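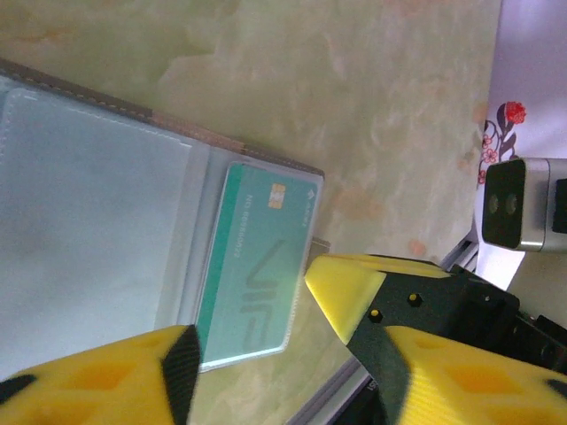

Glenys Staniforth escreveu-me a dizer que lava a cabeça todos os dias desde os tempos de escola, que já experimentou tudo o que há na prateleira do supermercado, e que queria saber se afinal o problema dela é o champô ou se é a cabeça. Pediu também que eu não respondesse «depende».

Vou começar por ler esta mensagem, devagar, e deixar as pessoas rirem-se um bocadinho, que de certeza se vão rir. Depois dizer: Glenys, depende. Mas prometo que até ao fim da noite ficamos a saber de quê.

Notas para a conversa no salão Spahić, 2025-02-05
Tema: o couro cabeludo, esse esquecido

Agradecer a quem veio com este frio. Agradecer ao İlker Tatlı, que me emprestou o salão e que vai estar junto aos lavatórios para a parte prática. Dizer onde se penduram os casacos. Perguntar se me ouvem bem lá atrás (da outra vez não ouviam e só mo disseram à saída!).

Entrada no assunto. Falamos de cabelo a vida inteira - das pontas, do brilho, do volume, da cor - e quase nunca falamos da pele de onde ele sai. Contar a história da minha avó, que me lavava a cabeça na banheira com uma força tal que eu saía de lá com as orelhas a arder, e que achava que aquilo é que era limpeza. Eu cresci convencida disso e só mudei de ideias quando comecei a trabalhar e a ver, cliente atrás de cliente, cabeças vermelhas e irritadas de gente que se lavava muitíssimo bem. Não me alongar aqui. (Vou alongar-me, conheço-me, mas tentar parar antes da parte da toalha.)

Primeira ideia: o couro cabeludo é pele. Parece tolice dizê-lo assim, mas peço à sala que pense no que faz à cara. Ninguém esfrega a cara com as unhas, ou quase ninguém, e ninguém vai para a cama com a cara molhada embrulhada numa toalha. Produz gordura, transpira, descama, reage ao frio e ao aquecimento ligado o dia todo. E tem manias próprias, que mudam com a idade e com a estação. Quem tinha o cabelo oleoso aos vinte pode perfeitamente tê-lo seco aos cinquenta e continuar a comprar o mesmo frasco por fidelidade.

Perguntar: quem usa o mesmo champô há mais de quatro anos? Esperar pelas mãos no ar. Não ralhar com ninguém. Se está a correr bem, está a correr bem, e eu própria tenho um creme de mãos que não largo por nada deste mundo.

Segunda ideia: como se lava. Esta é a parte em que as pessoas tiram apontamentos, por isso ir com calma.

Molhar muito bem antes de pôr seja o que for. Muito bem quer dizer muito bem, até à nuca, até por baixo das camadas todas, e com cabelo grosso isto demora. A maior parte da gente põe o champô cedo demais, ele não faz espuma, e então põe mais. Água morna. Eu sei que um duche a escaldar em janeiro é das grandes alegrias da vida, e não venho aqui tirá-lo a ninguém, mas baixem a torneira um nadinha na altura da cabeça.

O champô vai para a palma da mão, junta-se um pouco de água, esfregam-se as mãos uma na outra e só então vai à cabeça, e vai à raiz. O comprimento lava-se com a espuma que escorre, não é preciso amontoar tudo lá em cima como nos anúncios. Usar a polpa dos dedos. Aqui fazer o gesto, com os dedos bem abertos, e pedir à sala que faça também, a seco, na própria cabeça. Fica toda a gente despenteada e bem-disposta, e é costume acordar os que vinham a jantar a correr.

Os sítios que se esquecem: atrás das orelhas e a nuca. Sobretudo a nuca! O İlker diz que consegue adivinhar se uma pessoa se lava de pé ou inclinada para a frente só por ver a nuca, e eu já o vi acertar.

Enxaguar o dobro do tempo que apetece. Uma boa parte das comichões que me aparecem melhora só com isto, com mais tempo debaixo de água e sem mudar de produto nenhum. Se depois de uma ou outra semana não melhorar, ou se houver feridas, crostas, falhas de cabelo, então é médico, e dizer isto com a cara séria. Eu trabalho com cabelos, não sou dermatologista, e um salão não é lugar para adivinhar doenças.

Duas lavagens ou uma? Para quem lava a cabeça dia sim, dia não, uma chega. Para quem passa quatro dias sem lavar, ou usa muita laca ou champô seco, costumo fazer 2 no lavatório, a primeira rápida e a segunda com paciência. Não é lei. Experimentem em casa e vejam como se sentem no dia seguinte.
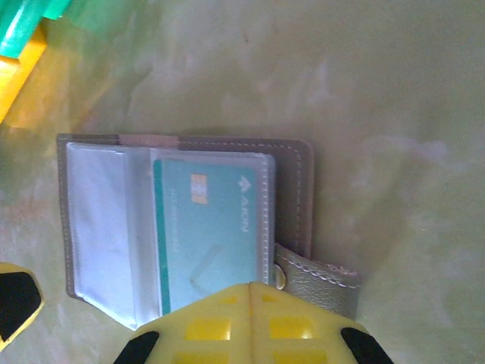

E depois vem a pergunta que aparece sempre, a da frequência, e que é também a da Glenys. Lavar todos os dias faz mal? A quem tem a raiz oleosa, faz ginástica e usa um champô suave, em princípio não faz mal nenhum. A quem tem o cabelo seco ou muito encaracolado, ou acabou de descolorar, é capaz de ser um exagero. Aquela conversa de que se deve «habituar» o cabelo a lavar menos, passando semanas de cabeça suja até ele aprender, eu cá nunca a vi dar grande resultado. Vi foi muita gente infeliz de chapéu. Se quiserem espaçar as lavagens por gosto ou por falta de tempo, espacem um dia e vejam, que o cabelo não foge.

Pausa para água. Ver as horas.

Terceira parte, os produtos. Já sei que há quem tenha vindo só por causa disto. Tenho na mesa o champô da Dostent, o suave, e a loção da Momura para o couro cabeludo. Dizer claramente que comprei os dois e que ninguém me pagou para os trazer. Passar os frascos de mão em mão, pedir que os devolvam (da outra vez voltou um vazio).

Sobre o da Dostent: gosto da textura, faz pouca espuma e as pessoas estranham. Explicar que espuma e limpeza não são a mesma coisa, embora saiba bem. O cheiro é discreto, um bocadinho a chá. Em cabelo fino como o meu, funciona; em cabelo muito comprido e emaranhado acho-o pobre, e há que contar com um amaciador a seguir. O frasco tem uma tampa irritante, que se abre mal com as mãos molhadas, e digo-o sem pena.

Sobre a loção da Momura: põe-se risca a risca, com o cabelo seco ou húmido, e massaja-se. Eu faço 4 riscas, da testa para trás, e não gasto mais do que isso. Deixa uma sensação fresca que a mim me agrada muito e que à minha irmã dá dores de cabeça, diz ela. Quem tem a pele sensível que experimente antes num bocadinho atrás da orelha e espere pelo dia seguinte. E atenção que uma loção destas serve para dar conforto. Não faz nascer cabelo, e se alguém me perguntar isso, e perguntam sempre, responder com carinho, que por detrás da pergunta há muitas vezes uma preocupação a sério.

Amaciador: nas pontas e a meio do comprimento. Quem o põe na raiz e depois se queixa da raiz pesada, já sabe. A exceção são certos cabelos crespos e muito secos, em que um pouco mais acima não estraga nada.

Escovas! Não me esquecer das escovas, que da outra vez me esqueci. Uma escova cheia de cabelo, pó e restos de laca vai devolver tudo isso a uma cabeça acabada de lavar. Tirar os cabelos com o cabo de um pente, deixar as cerdas um bocado em água morna com umas gotas de champô, passar por água e secar com as cerdas viradas para baixo, em cima de uma toalha. As de madeira não vão de molho, só se lhes molham as cerdas. Se a escova almofadada já chia quando se aperta, tem água lá dentro e está na hora de comprar outra.

Secador: temperatura média, a uma mão travessa de distância, sempre a mexer. Secar primeiro a raiz. Não dormir com ela molhada, que além de desconfortável deixa a pele abafada horas a fio contra a almofada. E, já agora, as fronhas também se lavam, e com mais vontade no inverno, quando andamos todos de gorro e a transpirar nos autocarros.

Parte prática com o İlker. Precisamos de uma pessoa que não se importe de molhar a cabeça à frente dos outros e que não tenha de sair logo a seguir para o frio. Ele lava, eu vou falando por cima, devagar, e quem quiser chega-se aos lavatórios. Lembrar-lhe que não ponha música. Mostrar a pressão dos dedos primeiro na mão das pessoas, que é a única maneira de se perceber a sério.

Perguntas. Se vierem perguntas sobre tintas, responder que fica para a próxima sessão, na Wisia, onde há mais cadeiras e podemos demorar-nos. Se perguntarem por vinagre de maçã: muito diluído, de vez em quando, nunca em pele irritada, e não esperar milagres. Se perguntarem por cortar o cabelo na lua cheia, contar a da tia Amélia e seguir em frente.

Voltar à Glenys antes de fechar. Glenys, pelo que me contas, eu começava por mudar a maneira de enxaguar e deixava o frasco em paz por enquanto. Depois escreves-me outra vez, está bem? Folha com os passos da lavagem em cima do balcão, à saída, e o chá está ao fundo, ao pé dos secadores.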